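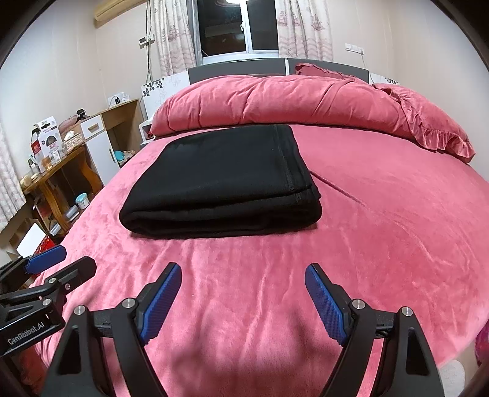 Listing 2623: black blanket, folded, 11 credits

hernance_ledger
Proposal for June: cap positive balances at 3890 credits. Anything earned over the cap goes to the Guvotside pool.

Dukow
Against. A cap makes people stop offering once they reach it. Put the limit on the debit side.

Rashti
We already have a debit limit, and three accounts are sitting on it. Credits only move if those accounts sell something.

hernance_ledger
Would a monthly fee on idle balances be easier to accept? Up to 3 percent, charged after a year with no trades.

Dukow
Easier, yes. Still a tax on savings - I'd vote no.

Rashti
I'd vote yes if the fee skips new members. Also, is 2623 still open? I can pay in credits tonight.

hernance_ledger
Still open. Send the transfer first and put the listing number in the memo field.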